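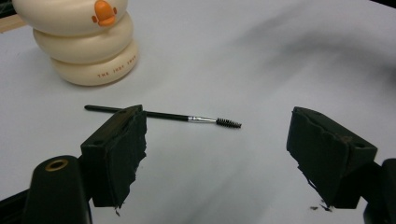

Cream container with the orange duck beak, on the white table.

Fall Safety Walk-Through, Farach House, units 391 and 407
Done by: Mwende Langat
Date: Tuesday, October 1, 2019
Next one: December

Same list as last time, with my comments under each line. I did 391 in the morning and 407 after lunch, so if my notes get shorter toward the end you'll know I was ready to go home! OK means OK. FIX means I want it done before the heat comes on. WATCH means look at it again in December.

SMOKE AND CO ALARMS

Smoke alarm, hallway, 391 - OK
Loud. Very loud. The dog downstairs had opinions. New battery anyway, I had the pack in my pocket.

Smoke alarm, bedroom, 391 - FIX
Chirped once and quit when I held the button. It's one of the old Tolletti ones and the date stamp on the back has worn off, so I'd like to swap the whole thing and stop fussing with batteries.

Smoke alarm, hallway, 407 - OK

Smoke alarm, bedroom, 407 - OK
Cover was on crooked. I twisted it back until it clicked.

CO alarm, both units - OK
The one in 391 was plugged in behind the couch. I moved it to the outlet by the hall closet, and please leave it there (the couch people know who they are).

KITCHEN

Fire extinguisher mounted and in the green - OK in 391, FIX in 407
407's needle is in the green, but the bracket has pulled out of the wall and the extinguisher is sitting under the sink behind the trash bags. I want it back on the wall by the door, where you can grab it without reaching past the stove. Needs proper anchors this time.

Stove burners and knobs - WATCH
Back left knob in 391 slips a little. It still shuts off all the way, I tried it over and over. I've asked about a replacement and the parts counter wants the model number, so next time I'm up there I'm bringing a flashlight.

Range hood filter - FIX
Both units. Gross. Soak them in hot water and dish soap overnight, then rinse and let them dry standing up.

Outlets near the sink, test and reset - OK
All of them tripped and came back the way they should.

Under-sink leaks - OK
I ran the water for 5 minutes with a paper towel under the trap. Dry in both.

FURNITURE AND FLOORS 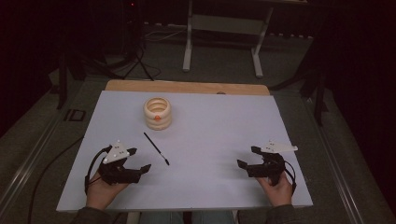

Tables and chairs I check the boring way, by leaning on them. If a table rocks, first look at the feet, then at the screws where the legs meet the top, and snug them up by hand. Don't use the drill, please - that's how we stripped the holes on the old kitchen set and ended up with wood glue and toothpicks. Everything I leaned on passed except one chair in 407, which wobbles enough that I put it in the storage room with tape across the seat.

Rugs flat, no curled corners - FIX
Entry rug in 391 slides like a sled. I have some of that rubbery mesh at home and I'll cut a piece to fit.

Bookcases and dressers strapped to wall - OK in 391, WATCH in 407
The strap on the tall dresser in 407 is attached but has a lot of slack in it. I took up what I could.

Extension cords - FIX
I found a power strip plugged into another power strip again (407, behind the TV). I unplugged the second one and left a note. If the tenants need more outlets over there we should talk about getting one put in, and I'd much rather pay for that than keep leaving notes.

HEAT AND HOT WATER

Space around the heater - FIX in 391
The Virer in the closet needs to breathe, and somebody has stacked gift wrap and a sleeping bag right up against it. I pulled it all out and put it on the bed. The closet has a sign on the inside of the door and I'm going to add a second sign on the outside, in bigger letters, and see if that helps!

Filter - OK
Replaced both. I wrote the month on the cardboard edge with marker.

Water heater, drips or rust - WATCH
A bit of rust at the bottom seam in 407. Same spot as in the spring and I don't think it has grown, but I'm no plumber. Kourkoulas is coming out for the boiler at the other building anyway, so I'll ask them to stop by and give me a real opinion.

Hot water temperature at the tap - OK
Took the kitchen and the bath in each unit. Fine.

STAIRS, DOORS, WINDOWS

Handrails tight - FIX
Top bracket on the back stairs is loose. I could move it with two fingers, so this one goes first on the list, ahead of the alarm even.

Stair lights - OK
The sensor takes its time but it gets there.

Bedroom windows open all the way - OK in 407, FIX in 391
391's is painted shut along the left side. I ran a putty knife down it and got it halfway. I'll bring the wider knife and some candle wax for the track.

Deadbolts turn from inside without a key - OK

Porch steps - WATCH
Fine today, but the second one down holds water. Put the salt bucket out before the first freeze, and check that the lid closes, please. Last winter's salt turned into one giant rock.

WHAT I SPENT
Batteries, two filters and a new marker. I've put the receipt in the folder with the spare keys.

LEFT TO DO
Handrail bracket, bedroom alarm, extinguisher bracket, window, hood filters, rug mesh. I'm giving myself 15 days for all of it. If you get to any of these before I do, initial it next to the line and write what you used - screw size too if you can remember.

M. Langat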